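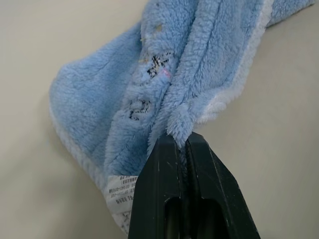 One resident of Okombridge wrote that the old page never said where the casino money goes once the state has taken its share, and asked for the answer in plain words. The questions below have been reworked with that in mind.

Host Community Payments: Frequently Asked Questions

Last updated 22 December 2021

What is a host community payment?
It is a payment made by a licensed casino to the town where it operates. The Calvo casino pays Okombridge under the host agreement attached to its license. The payment is separate from property tax, room tax and any state gaming tax.

How is the payment calculated?
The rate is seven percent of net gaming revenue. Net gaming revenue means wagers received minus winnings paid out, with promotional credits removed. Restaurant, hotel, parking and concert income are not included.

Do promotional credits lower the payment?
Yes. Free play issued to a guest is not counted as a wager when it is first used. If the guest wins and then bets the winnings, that second bet is counted.

When is the payment due?
Payment is due 30 days after the end of each quarter. The Calvo files a revenue statement on the same date. If the statement is corrected later, the difference is added to or taken from the next payment. No interest is charged on corrections made before the yearly audit closes.

What happened during the shutdown?
The gaming floor was closed and net gaming revenue was zero, so no percentage payment was owed. The host agreement has a minimum payment, but the minimum is suspended for any period in which the state orders the floor closed. It came back into force when the floor reopened, including while the seating limits were still in place.

Does Bodham receive anything?
Bodham shares a road and a water line with the casino site and is listed in the agreement as a neighboring community. It receives a fixed sum for road upkeep. The sum does not rise or fall with gaming revenue.

What can Okombridge spend the money on?
Almost 45 percent is set aside for debt on the water plant. The rest goes to the general fund and is spent through the normal town budget. It may not be used to cover the casino's own building or utility costs. 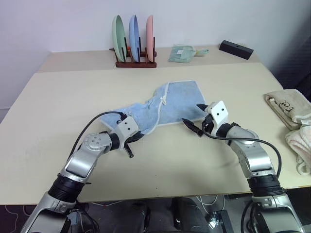 Light blue cloth on a cream-colored table.

Is sports betting included?
Bets placed at the counter inside the Calvo are included. Bets placed by phone are not - they are taxed by the state under a separate license, even when the customer is standing in the building.

What is Stimodier?
Stimodier is the reporting system used to send daily totals from the slot machines and tables. The town has read-only access. It can see totals by machine group, but it cannot see player accounts or individual wagers.

Who checks the numbers?
An outside auditor compares the Stimodier totals with the casino's filed statements. The audit is carried out each October. Gaps between the two records must be explained in writing.

Can the rate be changed?
Only by a written amendment approved by both the town and the license holder. A sale of the casino does not change the rate. The buyer takes on the agreement as it stands.

Where can I read the agreement?
A paper copy is kept at the Okombridge clerk's office. Schedule 2 contains the payment formula and a worked calculation. Copies are charged at the usual page rate.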